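Noise, Courts and the Great Ball Shortage

The Parkau Tennis Club newsletter has been asked, by several members and one member's spouse, to say something about the balls. Very well.

We began the season with 200 of them. Fergus Gunn, who keeps the hopper key on the same ring as his house key and has twice locked himself out of both, did an inventory last week and came up with 58. Some of the rest have died natural deaths. A good number are in the creek behind Court 4, where they can be seen after heavy rain making their way toward the county line. The others are in your cars. Please look under the passenger seat.

New balls have been ordered from Hourani at a cost of $605, a figure that caused a short silence at the spring meeting and then a long discussion of whether we really needed new windscreens. We do, and we will be getting them in December, when there is nobody around to enjoy them.

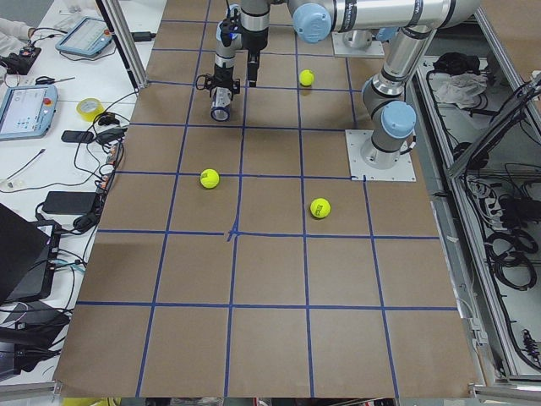 Three tennis balls, none of them in the creek.

Until the order comes in, a few changes. Practice hoppers are limited to one per court. If you are working on your serve, Malou Stougaard suggests working on getting it in, and she has offered to help anyone who would like to hear that in person. Balls that have lost their fuzz go in the gray bin by the gate, not back in the hopper with the good ones, where they lie in wait for the Tuesday-morning optimists of this world.

Dead balls do have a second life. Areeba Ansari collects them for the elementary school, where they get cut open and put on chair legs. She could use another 50 before the summer break. Her own kitchen chairs are already done, and she reports that the dog no longer knows what to make of breakfast.

On the matter of noise: the neighbors on Avel Lane have written again. They don't mind the tennis. They mind the conversation about the tennis, which carries farther than we think, particularly after a close line call. Ruaridh Geddes has replied on the club's behalf and promised that we will all try to be wrong more quietly.

The doubles ladder is posted inside the clubhouse door. Annag Aitken is still on top of it and would welcome a challenge from somebody other than her brother-in-law. Sign up with a pen, please. The pencil entries keep changing.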